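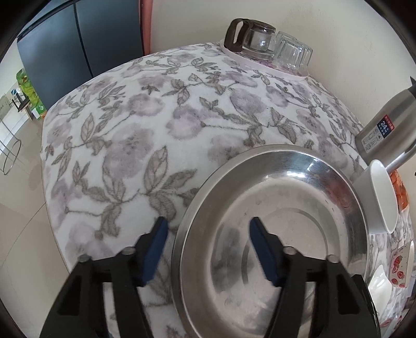
Posted by Mohandas Naidu, September 23, 2026
Board: Kitchen & Table > Linens

Hi all, long post, so grab a coffee. I've gone and put the flowered cloth on the table for good (white, soft lavender-gray flowers, gray leaves), and I love it more than I expected to. My aunt in Suvdale always kept hers folded in a drawer for company, and I decided in January that I wasn't going to live that way. But now I'm nervous! The steel bowl gets used every day for salad or bread dough, the coffee carafe lives over on the far side, and I keep picturing a big brown ring in the middle of all those pretty leaves. Do you put something under a cloth you use daily? Over it? I paid 19 dollars, so it's no heirloom, but I'd be sad.

Sheehan
Oh, that print is so gentle, I'd want it out every day too. Get a felt pad for underneath. Mine is 3 years old and it keeps the cloth from sliding when the grandkids lean on it, plus the bowls don't clatter. I'd skip clear plastic on top. It sticks to your arms in summer and you lose the nice feel of the cloth.

Zokness
I have to disagree with Sheehan on the plastic, sorry! We eat three meals a day at ours and I would be washing forever without it. Buy the thicker kind, let it lie flat overnight, and the curl goes out. As for that bowl, I have a wide shallow steel one with the same rolled rim, and it's never marked a thing. Coffee is what I'd worry about.

Sheehan
Well, washing forever is half the fun for some of us :) Cold water on coffee right away, then a little dish soap, and leave it alone for an hour.

Liner
Depends what it's made of, Mohandas. If it's cotton, check the tag before anything hot goes near a stain. I ruined one that way and I still think about it. A small tray under the carafe would settle most of this and you could leave the rest bare.

Mohandas Naidu
The tag says cotton. I like the tray idea a lot, and I'm going to price the felt too. Zokness, I'll keep the plastic in mind for when my nephews visit!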